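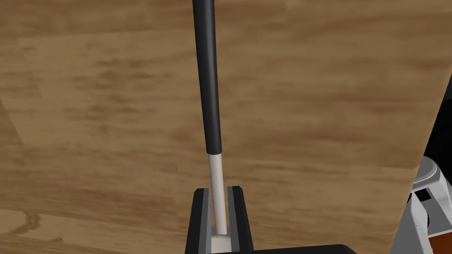

zaki_fan84
Trying the stock parallel fingers against the Camex soft ones in sim before I spend money. Rod task, black grip on top, thin cream shaft, round knob on the end. Stock fingers down by the knob. 4 seeds each. Stock wins so far??

mottlebench
what friction are you using. sim loves hard flat fingers, always has

zaki_fan84
default. havent touched it

mottlebench
well there you go

pinchpoint
Disagree, friction isn't the issue. Gap is barely wider than the shaft, and that knob is nestled right in it. You're pinching the awkward end. Grab the black part instead and run it agian.

zaki_fan84
ok fair. will do both arms too, second one is just parked on the right for now

Lovinitz_user
We ran 2,257 sim grasps on the Otavden controller and the soft fingers came out ahead on anything round. Flat ones let a rod swing. Yours has a lean already

pinchpoint
tiny lean. I'd take that over mushy fingers any day

mottlebench
lower the friction first, then argue

zaki_fan84
Running now. Grip end, low friction, both finger sets. Soft ones load really slow on my machine, will post numbers tonight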